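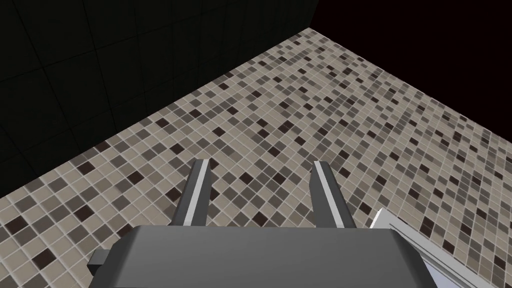 Set the zero with the fingers open, the line lead at Skidel always told new starters, and never trust a zero that was taken on a closed grip. The rule is older than the software the plant now uses to check it, and it still governs the first half hour of every gripper service on the Kvam cell.

The cell is a single arm with a two-finger parallel gripper, moving small castings from an infeed tray to a wash basket. It runs two shifts. Service falls due every 2,000 hours, and the last one was booked for a Sunday, 22nd August, when the line was down for other work.

Before a wrench comes out, the job is run in simulation. Lodska, which maintains the cell under contract, keeps a model of the arm and gripper and loads it into a plain test room: mosaic floor, dark paneled wall, nothing to pick up. The jaws are driven open and left there. The view is taken from behind the gripper body, looking out along the fingers, and it is used to check three settings: tool center point, finger stroke and wrist angle.

The floor tiles do some of the work. Small squares in a regular grid make a tilted view easy to read, and the random mix of beige, gray and near-black keeps one patch from being mistaken for another when the wrist is turned. An earlier version used a flat gray floor. Technicians could turn the wrist several degrees and see no change on screen.

One caution applies to the view itself. With the camera behind the body, parallel fingers seem to lean toward each other at the tips. This is perspective. On a real gripper the same look can mean a bent finger or a worn guide, so the check is made with a gauge block at the root and again at the tip. The two readings should match.

Once the model agrees with the stored settings, the arm is sent to its service position and locked out. Air is vented. The fingers come off first, two screws each, and are marked left and right before they leave the mounts. Swapping them is the most common error on this gripper. The parts bolt up either way, but the wear faces no longer meet squarely, and the fault shows only when a casting twists in the grip.

The guides are wiped, inspected and greased with a thin film of Rasik 98. More grease is no help here. The excess moves to the ends of the stroke, picks up grit and stiffens the last part of the opening, which the controller then reports as a slow jaw. Seals are changed at every second service whether or not they leak.

Reassembly follows the same order in reverse. The screws are tightened in two passes, and the zero is taken with the jaws fully open against the hard stop. The gripper is then cycled 500 times with no part in it. Opening time is logged for each cycle. A steady drift in either direction sends the job back to the guides.

Only after that does the arm go near a casting. The first tray is run at reduced speed, and the stored tool center point is compared with the model once more. If they differ, the model is left alone and the fingers are measured again.

The new finger set for the Kvam cell has a harder face and a slightly longer tip. It is due in September, and the model will need new geometry before it can be fitted.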